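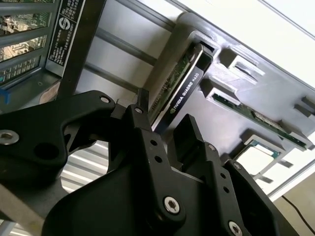

*Gripper fingers at the graphics card, computer teardown cell, Bakke workshop.*

## About Fultar

Fultar sets up and maintains robot cells that take apart office computers. We are a company of six, working from one workshop in Bakke. Brahim Belkadi handles mechanical work and gripper repair. Donnie Baird writes the motion programs and keeps the service log.

Our main cell, Javano, runs a two-finger gripper with a camera at the wrist. It handles desktop chassis with the cover off. Low-profile cards such as the Quadro K620 are taught as separate parts, with their own approach angle and grip force. The fingers have to come down between the card and the chassis ribs, so the approach is checked by eye at low speed before a program is released.

### How the cell is looked after

- Linkage bolts are checked for torque every 730 cycles.
- Finger pads are changed in pairs.
- After any finger change, the camera offset is measured again and the first 2 chassis are run at reduced speed.
- A worn linkage plate is replaced – never bent back.

The program library holds 29 chassis layouts. New ones are added in Niltus, our in-house teaching software, usually within a working day of receiving a sample unit.

We also service cells built by other firms. Send the gripper drawings and the fault history with your first message.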